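Norora Reading Survey
Administrator's Guide

Section 4: Setting up and running the source evaluation module

This section explains how to prepare, open and close the source evaluation module of the Norora Reading Survey. It is intended for the survey administrator at each participating school, college or library service. Administrators who have not yet registered their site should complete Section 3 before continuing.

The module asks respondents to read short items of the sort met online and to record how far they trust each one, and on what grounds. It is delivered through the Cuvero portal and may be taken on a desktop computer, a laptop or a tablet. It is not suitable for mobile phones, as the reading pane and the answer pane must be shown side by side.

Before you begin

You will need:
- your site code, as printed on the registration letter
- an administrator account with permission to open sessions
- a list of respondent numbers (names must not be entered at any stage)
- the signed consent record for the group

A single session can hold up to 200 respondents. Larger groups should be divided, and each part given its own session label.

Caution: Do not open a session until the consent record is complete. Answers submitted by a respondent without recorded consent are deleted at the end of the survey window and cannot be restored.

4.1 Creating the session

1. Sign in to the Cuvero portal and select Sessions, then New session.

2. Enter your site code. The name of your site will appear beneath the box. If a different name is displayed, stop and contact the survey office at Sekbridge.

3. Choose a form. The Bunting form is the standard version and is used for respondents aged 16 and over. The Bunting Short form omits the longer articles and is used where less than a full lesson is available.

4. Type a session label. Labels may contain letters, numbers and spaces, and should make sense to a colleague who may have to close the session in your absence.

5. Upload the list of respondent numbers and select Check list. Any number that has been used before is marked in the left-hand column and must be replaced.

6. Select Save as draft. The session is now stored but cannot yet be seen by respondents.

Note: A draft may be edited freely. Once a session has been opened, only its closing time can be changed.

4.2 Checking the display

Select Preview on the computer that respondents will use, and move through the practice item from start to finish. The text should be readable without scrolling sideways, and any picture set within an item should load in full before the answer buttons become active.

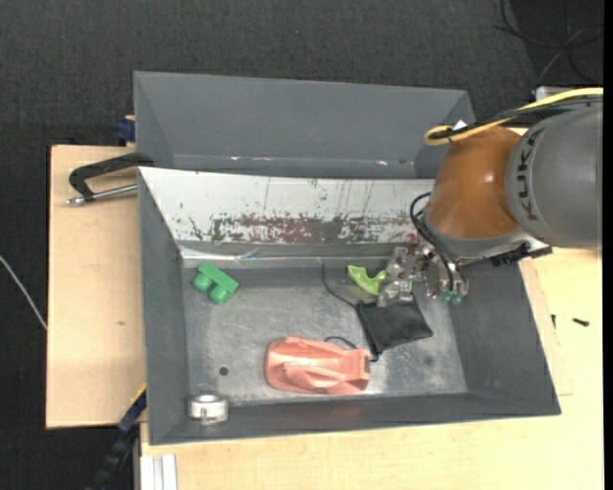
4.3 Opening the session

1. Ask respondents to close all other programs and browser tabs. Searching the web is not permitted in Part A. It is permitted in Part B, where a search box is provided within the portal.

2. Open the draft and select Open session. A joining code is displayed.

3. Give the code to respondents, and read the standard introduction aloud. The wording is supplied in Appendix 2 and should not be shortened or explained further.

4. Wait until every respondent is shown as Ready, then select Start.

Caution: Administrators must not comment on the accuracy of any item while a session is open. If a respondent asks whether an article is genuine, reply only that they should answer as they think best.

4.4 Interruptions

If a respondent loses connection, the portal keeps all answers given up to that point. The respondent should rejoin with the same number and the same code. The clock for that respondent is paused until they return.

If the whole group must leave the room, select Pause all. Paused sessions may be resumed on the same day only. A session left paused overnight is closed by the system, and the answers are marked as partial. Partial answers are kept - they are reported separately and do not count towards the site's completion figure.

4.5 Closing and submitting

1. When the last respondent has finished, select Close session.

2. Review the summary page. Enter a short reason beside any respondent number shown as Absent or Withdrawn.

3. Select Submit to survey office. A receipt number is issued and should be kept with the consent record.

Note: The submission window ends on the last day of March at 5 pm. Sessions submitted after that time are not included in the national tables, although a site report can still be produced on request.

4.6 Reading the site report

The site report compares your group with the reference group, which consists of 2,088 respondents who took the Bunting form during the trial stage. Of these, 630 also completed the follow-up questions on advertising, and comparisons for those questions are drawn from that smaller number.

Results for fewer than ten respondents are withheld to protect privacy. The affected rows are left blank in the report and should not be read as a score of nought.

Section 5 describes how to request a corrected report.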